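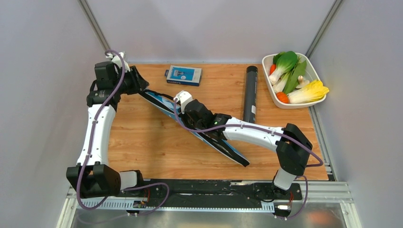
Folded item, blue and white with black edging, Nadonthorpe.

Search reports Enter keyword Go

Nadonthorpe Reuse Store: progress report to the Montecinos Fund
Reporting date: 16th July

1. Intake
Donated household and outdoor goods are now weighed at the door and logged by category. Intake has averaged 125 kg per week since February. Textiles remain the largest category by weight. Items without a fiber label are entered as mixed and stored apart.

2. Storage
The lower store was fitted with 24 shelf bays. Eight are held back for goods awaiting repair. Humidity in the north corner exceeded the agreed limit on two occasions – both after heavy rain – and the gutter above has been resealed. Readings continue.

3. Transport
The Skirero route is running as planned. The Wuda route is delayed pending a revised quote for van hire. Until then, Wuda donors are directed to the Skirero drop-off point.

4. Budget
Spending is within the approved total. Shelving came in under estimate and we request permission to move the balance to transport. A revised cost table will follow with the next claim.

Related items
Storage specification, lower store
Skirero route schedule
Montecinos Fund: claim guidance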